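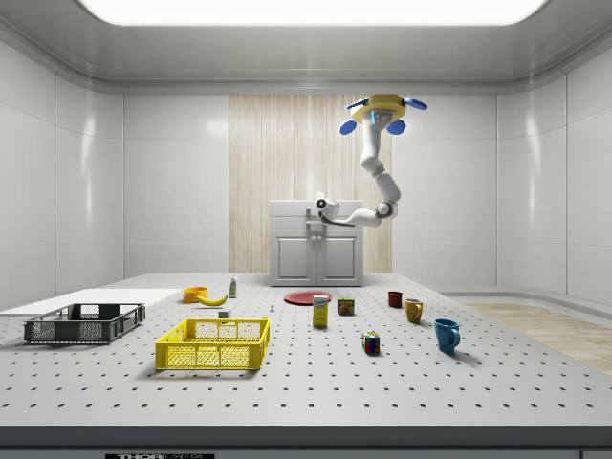 A white arm on its yellow ceiling mount, reaching towards the cabinet at the back.

About Stakside

Stakside is a small press and reading service for crime and suspense fiction. We work from two rooms above a shoe repair shop in Dristonbridge, and we publish 6 books a year. We could publish more. We have read what gets sent to us and we don't think we should.

Most publishers' pages will tell you they are passionate about stories. We've never been sure what that commits anyone to. What follows is what we do, what we charge and where we have our doubts.

What we publish

Thrillers, police novels, the odd ghost story if the ghost has a decent motive. We don't take books in which the detective's dead wife is the only thing we learn about him. We are wary of prologues in italics, and very wary of prologues in italics told by the killer. One of our best sellers has exactly that, so make of it what you will.

Our cheaper paperback line is called Obi. It began as a way to bring back novels that had gone out of print while their authors were still alive and annoyed about it. There are 11 titles in it so far. Some sell and some plainly don't, and we keep them all in print for now.

How we read

Send the first three chapters and a one-page outline that gives away the ending. People hate giving away the ending. We need it, as a good many thrillers fall over in the last fifth and we'd like to know before we get there.

Two of us read everything that comes in, separately, and write our notes before we talk. You'll hear back within 7 weeks. If we say no, you get a short paragraph on why — it may be wrong, and other houses may well disagree with it. We don't use "not quite right for our list", having received it often enough ourselves.

We open for submissions in November and close when we have 200. Last time that came sooner than we expected, so don't wait for the final week of the month.

Reports and blog tours

Besta is our paid reading service. You send a finished draft, and an editor sends back a written report on plot, pace and character. It is kept apart from the publishing side. Buying a report won't move you up the pile, and the editor who writes it has no say in what we sign. We'd be suspicious of any press that worked differently, and you should be too.

We get asked about blog tours a lot. We run them for our own authors, with a dozen or so bloggers whose reviews we've read and trust, including the ones who don't always like our books. Do tours sell copies? We've looked at our figures on this more than once and can't honestly say. They do seem to cheer authors up in publication week, and they cost little apart from postage and time. We don't pay for reviews, and we won't ask a blogger to take down a bad one.

Prizes

We enter the ones that are free or nearly free. Where the entry fee is bigger than the likely sales, we leave it.

Getting in touch

Email is best. The phone is answered between ten and four, except when we're both at the printer. Please don't post whole manuscripts to the office, as the letterbox is narrow and the shop downstairs has been very patient.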